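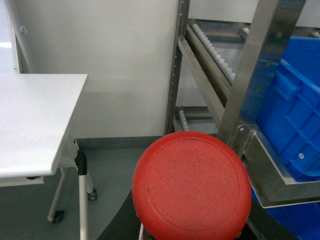 Botão vermelho tipo cogumelo, junto à estante de roletes e à mesa com rodízios.

Avaliação: célula de manipulação Zervas, da Skisier
24 de novembro de 2020

A presente avaliação incide sobre o comportamento da célula Zervas na manipulação de botoeiras industriais e resulta de um ensaio de 2,000 ciclos, conduzido por Ingeborg Camenzind nas instalações da Zullside.

Ao ciclo 812, a garra perdeu uma peça durante a transferência para o tabuleiro. O controlador não assinalou a perda e o braço prosseguiu o movimento com a garra vazia. A operadora acionou a paragem de emergência e o braço imobilizou-se. Após o rearme, porém, o programa retomou a trajetória sem pedir confirmação - comportamento que o manual do fabricante exclui expressamente.

O registo final indica 81 perdas de peça, nenhuma delas acompanhada de alarme. As botoeiras de cabeça larga, como a de cogumelo verde, concentraram a maioria das ocorrências.
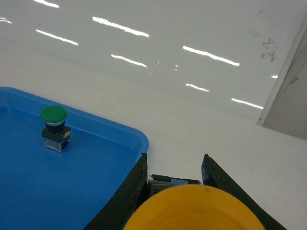
Apreciação e recomendações

A repetibilidade do braço é boa e a programação, acessível. A deteção de presença de peça é insuficiente, e o rearme sem confirmação constitui não conformidade grave. Não se recomenda a aquisição na versão atual.

Às entidades que já utilizam o equipamento recomenda-se a desativação do reinício automático até à instalação da correção, que a Skisier prevê disponibilizar em abril.

Parecer revisto por Savvas Vrettos.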